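How does a gripper hold a jumper?

Pick up a jumper from your bed. Easy, wasn't it? Your fingers slid under a fold, your thumb came down on top, and you didn't have to think about it.

For a robot, a jumper is much harder than a block of wood. A block keeps its shape. A jumper can be flat, folded, rolled or scrunched into a heap, and it changes every time you touch it.

Joon-young Wi and Ye-rin Chae test grippers. A gripper is the part that does the job of a hand. The ones in their tests are held by a person, so the two of them can find out how a gripper behaves before it goes anywhere near a robot arm. They call this one Mumix. It has two fingers, and each finger has a dark blue pad at the tip.
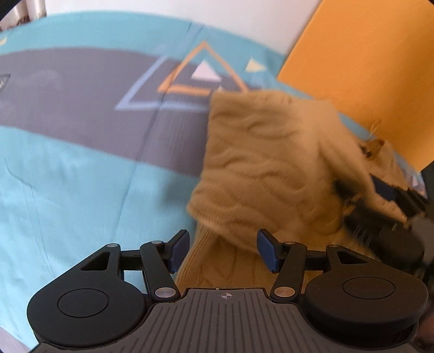
The same kind of knitted jumper, in different shapes.

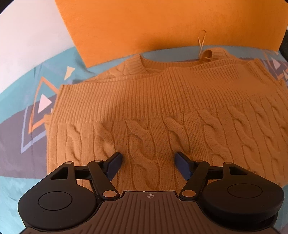
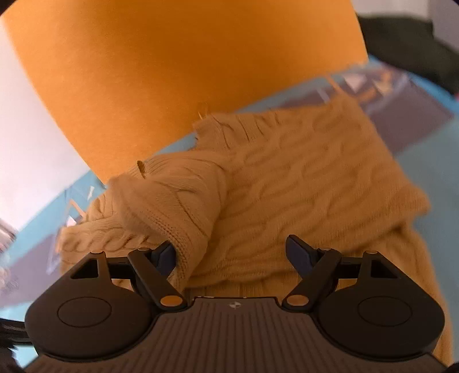 Two fingers can't do everything a hand can. You have five, and your skin tells you when something starts to slip. A gripper with two fingers has to pinch, so the person using it must choose a good spot.

A fold is a good spot. It sticks up, and there is cloth on both sides for the pads to press on. Flat cloth is harder. The pads have to push down a little and then squeeze, so that the cloth bunches up between them.

The kind of cloth matters too. Thick wool with bumpy cables gives the pads plenty to grab. A silky scarf is thin and slides away. Loose threads can be a nuisance, as they can catch in the moving parts.

Ye-rin and Joon-young also have a second gripper, called Kokix, with narrower tips. To compare the two fairly, they try each one 20 times on the same piece of clothing. They write down every lift that works and every one that doesn't. If they change the pads, they keep everything else the same – otherwise they wouldn't know what made the difference.

Try it yourself

You will need a pair of kitchen tongs, a jumper and a tea towel.

1. Lay the jumper flat and try to lift it with the tongs.
2. Scrunch it into a heap and try again.
3. Do the same with the tea towel.
4. Write down which lifts worked.

Now wrap a rubber band around each tip of the tongs and repeat the test. Did the jumper get easier to hold? What colour it is won't matter, but how thick it is might.

© 2025 Grudov Science for Kids | Contact us | Back to top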